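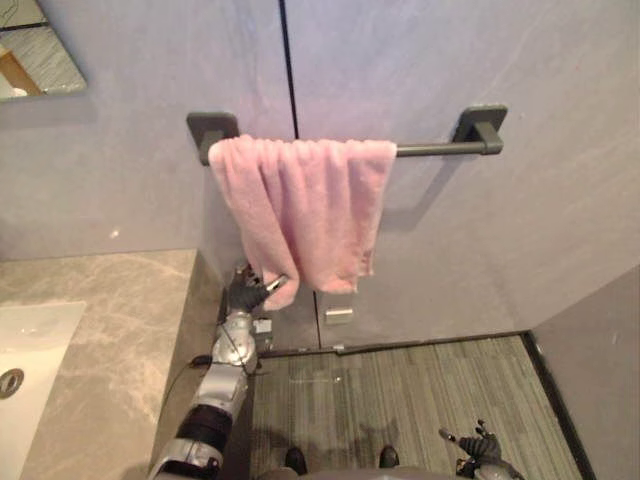
Sunday
By the Home Pages desk

The hand towel gets less thought than anything else in the bathroom. People will spend three weekends picking out tile and then hang whatever towel was on top of the stack, folded however it lands. I think this is backward. The towel is the one thing in the room that every person in the house touches every day, and the way it hangs decides how fast it dries, how often it needs washing, and whether it ends up on the floor.

My position is simple. A hand towel belongs on a bar, folded once over the rod, with the front longer than the back, and spread as wide as the bar allows. It should not be on a hook, in a ring, or folded in thirds with a smaller towel tucked into it.

I will take the hook first, as it is the most popular. A towel on a hook hangs from one point and closes up on itself. The outside dries and the inside does not. By the second day it smells, and it goes into the hamper when it could have lasted until the end of the week. The ring is a little better, but it still bunches the cloth at the top, which is the part that stays damp longest.

The thirds fold is a different kind of mistake. It looks good in a store. In a house, the first person to dry their hands pulls it apart, and the next person either refolds it or leaves it. In most homes they leave it. A fold that needs to be redone after each use is a chore, and I don't think a towel should come with a chore.

A single fold over a bar survives being used. You pull on it, it shifts an inch, and the next person can set it right with one hand. The edges don't have to line up. A bottom hem that runs a bit lower on one side has never bothered a guest of mine, and a few creases down the front of the cloth mean only that it is a piece of terry and it is hanging.
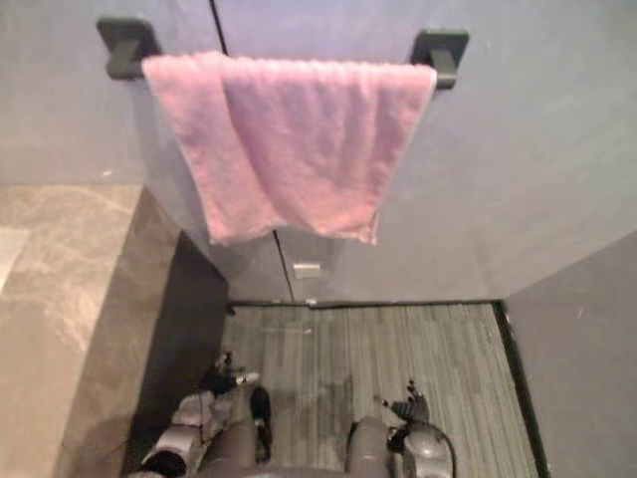
A reader in Gimulen wrote in to disagree. She has hooks for a family of five, one hook each, and says a bar would start a fight in her house by breakfast. With a bar, she says, everyone uses the same towel and no one admits to leaving the toothpaste on it. She would sooner wash five towels twice a week than share one, and she asked whether I had ever lived with teenagers.

I have, and I accept part of what she says. Five people need more than one towel, and not many bathrooms have wall space for five bars. If it has to be hooks, I would use them for bath towels, which go back to bedrooms anyway, and keep one bar near the sink for hands. The toothpaste problem I can't solve.

Then there is the question of where the bar goes. Too many are put up wherever the installer found an empty stretch of wall. The right spot is close enough to the sink that you can reach it with wet hands and not drip across the room. Past two steps, people start drying their hands on their shirts. I also like the bar low enough for a child to reach the bottom of the towel. The usual advice puts it higher, at a height that suits adults and photographs, and then the child hauls on one corner until the whole thing slides off.

Length matters too. My own bar is a 65-centimeter model from Viklund, and I would not go shorter. It takes a hand towel opened out flat, with a little rod to spare. The short bars sold in sets, the ones meant to match the paper holder, force you to fold the towel in half lengthwise before you hang it, so you are back to four layers of cloth and slow drying.
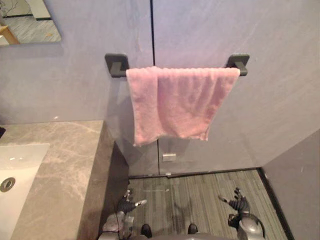 The finish of the bar I leave to you, with one remark. Dark matte hardware has become common, and I was against it at first. I expected it to show every water spot. Mine shows fewer than the polished one it replaced, and it gets wiped when the sink gets wiped, so I have dropped the objection.

Color in the towel is another matter. White is the standard recommendation, on the grounds that it can be bleached. I think white towels make people nervous. They hover their hands over a white towel and dry only their fingertips. A colored towel gets used. Pink is fine. Pink against a gray wall is better than fine, and gray walls are everywhere now, so there is no shortage of places to put one. Buy two in the same color and hang one while the other is in the wash.

Do not buy the heaviest towel on the shelf. Derneo makes a thick one that feels wonderful in the store and takes all day to dry at home. Medium terry is enough for hands.

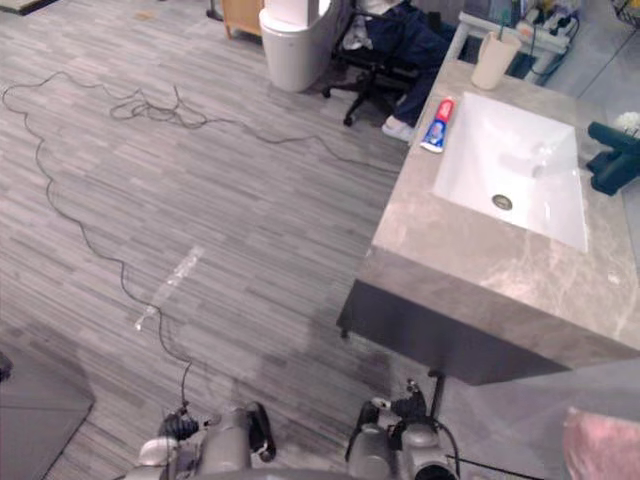 MOSIX, July

I am finishing this away from home, in a rented apartment with a good deep sink and a single hook on the back of the door. I have had four days with the hook and it has not changed my mind. The towel was damp this morning from last night. I moved it to the back of a chair, folded once, and it was dry by lunch.

Renters often tell me they can't put up a bar because they aren't allowed to drill. Some leases do say that. Many say only that holes have to be filled when you leave, and filling four small holes takes less than an hour. If drilling is really out, a freestanding rack will do, though it takes up floor space and gets kicked. The stick-on bars hold up to a point. I have tried two kinds, and one came down the first time somebody leaned on it while standing up from the tub.

What I would ask is that you go and look at how your own towel is hanging this evening. Feel the inside of the fold. If it is wet, open the towel out and check it again before bed.

Contact the Home Pages desk | Copyright Home Pages, all rights reserved | Back to top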